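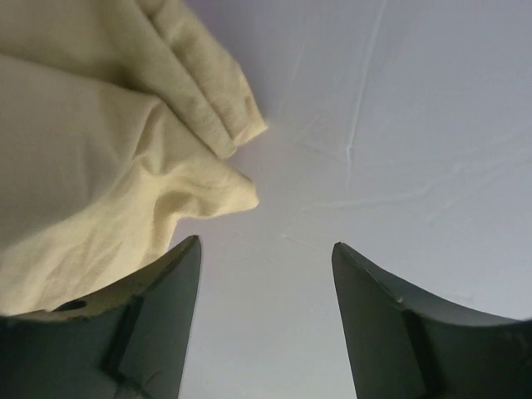
Last updated: March, a little after 9 p.m.

I promised a few of you the story of the great cloth disaster, so get comfortable, because I never could tell a short one!

We've been teaching the arm to fold (Stilora, as we call her), and she had been doing so nicely. Then on run 326 she closed on a pale yellow cloth like this one, caught a bit of the sheet underneath along with it, and just kept pulling. The grip force was set for the heavy towels from the week before. That was my doing, I'm afraid. Up came the cloth, up came the sheet, and my coffee went the way you'd expect.

Chibuzor Ogundipe hit the stop button, bless him, but the arm took 3 long seconds to quit moving, and that bothered me far more than the coffee. My hand had been in there a minute earlier, picking off lint. We traced it to a loose connector on the stop circuit, which I'd walked past all month.

So now we test the button every morning before power goes to the fingers, and the force setting is written on tape by the keyboard. Fingers wide open, hands out, then start. We're still short of the 600 runs I wanted, and I still owe Chibuzor lunch.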